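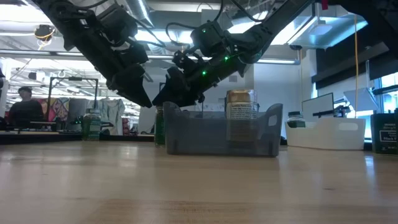
Presholm Twin-Arm Tabletop Cell
Part 316. In stock, with one known fault

The cell puts two arms on opposite sides of one table and has them sort jars, tins and small boxes into bins. Each arm is told where the other one is. Controllers running version 20 are told slightly late, and both arms may politely set off for the same jar. They meet at the gripper. The arms usually survive this. The jar has less say in the matter.

A fingertip knock doesn't always trip the stop, so a cell can carry on with a bent finger and a clear conscience. Keep hands off the table while either arm has power, even if both look deep in thought. 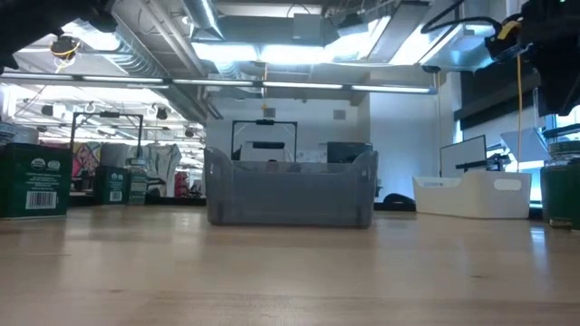 What to do

Press the stop and switch off both arms before reaching in. Check the fingers and wrist cables on each side. Install version 21, then run the cell at low speed for almost 5 minutes with nothing breakable on the table – the Climholm demo unit learned this with olives.

Until the update is in, run one arm at a time. It's slower, and so is mopping. Replacement fingers are free for cells with this fault.
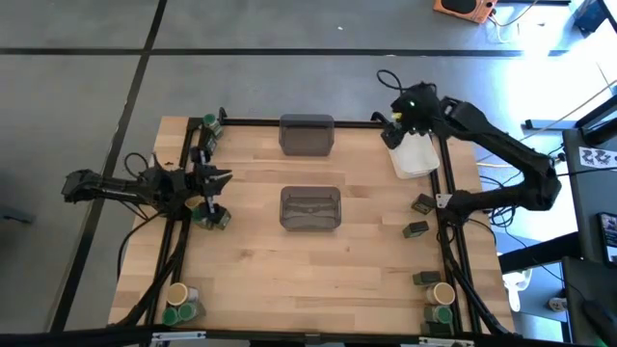
Brokside writes that version 21 cured the collisions, but the left arm now waits so long for the right one that the operators have started doing the tins by hand. A fix for the waiting is due in August.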